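February, notebook of cell 2, teleoperation of bin picking

Started at 8:40. Loubna was already here and had the controller on, so I only did the checks: brakes, tool frame, emergency stop on the operator side and on the cabinet side. Both stops are good. The tool weight in the settings was still the value from before we changed the fingers, I corrected it and wrote the old value on the last page of this book.

The plan for this week is the same as Taha wrote in his mail. We want 400 good demonstrations of taking household things out of the bin, made by hand with the remote device, before we give anything to the training at Renuvbridge. "Good" means that the operator finished the pick and did not touch the wall of the bin with force above the limit. Everything else is kept also, but in the second folder, and please do not mix them again. I lost an evening with this last month.

Operators today: Loubna in the morning, me after lunch, Essam for the last hour. Doaa did the labels.

Notes from Loubna's part. She says the delay is better than it was but she still feels it when she turns the wrist. When she moves straight down there is no problem. When she has to turn and go down together, she stops a little, waits for the arm, then continues, and in the recording it looks like hesitation. I do not want the model to learn this waiting. I asked her to turn first, high over the bin, and then go down, and after some tries the paths became much smoother. Essam does it in this way already without being told, maybe because he worked with cranes.

Flat things are the hardest for all of us. With the wide white plastic piece, the first idea of everybody is to take it by the handle, but the handle is low and close to the bottom of the bin and the fingers arrive with a bad angle. It is better to put one finger over the body and the other one at the edge and then close slowly.
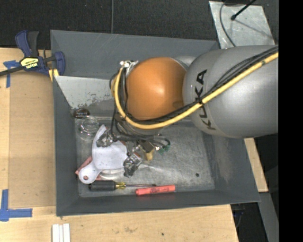 I tried the same approach from the opposite direction in my own part and I don't recommend it. The wrist comes too near to the wall and the force goes up before the fingers are in position. Two of my attempts went to the second folder for this reason. I also think the speed scale should be lower for the last 4 cm. Rosário can make this automatic from the height of the tool, she said it is a small change, but then it must be the same for all operators or the data will not be comparable. To discuss.

Screwdriver: easy to reach, difficult to hold well. If you take it by the shaft it turns in the fingers because the grip is heavy. Take it by the grip, near the collar. Loubna prefers to close once lightly, open, and close again. I asked her not to do this. It helps the human but it makes two grasps in one demonstration, and Doaa's labels have place for only one.

Marker: no comment, it goes well.

Transparent things: on the operator screen it is almost impossible to judge where the rim is. I go by the reflections and I am often wrong. Essam asked for a second view from the side. We have the old Gralen camera in the cupboard, but I don't know if the cable is long enough. I will measure it.

Before lunch the hand device lost its zero and the arm made a small jump when Loubna pressed the enable pedal. Nothing was hit. I found that she had put the device down on the desk while it was in pause, and it kept the new orientation. New rule until Rosário changes the software: after each pause, go back to the home position first, then the pedal. I put a paper with this on the monitor.

The count at the end of the day is 24 good ones, and the rest in the second folder. It is slower than Taha's plan. A big part of the time goes to arranging the bin again between the attempts, and I don't see how to make this faster without always making the same arrangement, and this we don't want.

For tomorrow:
Measure the camera cable.
Ask Foulkes about spare finger pads, the left one is starting to slip.
Rosário: speed scale near the floor, pause and zero problem.
Copy the files to the Predstead server before starting, not after.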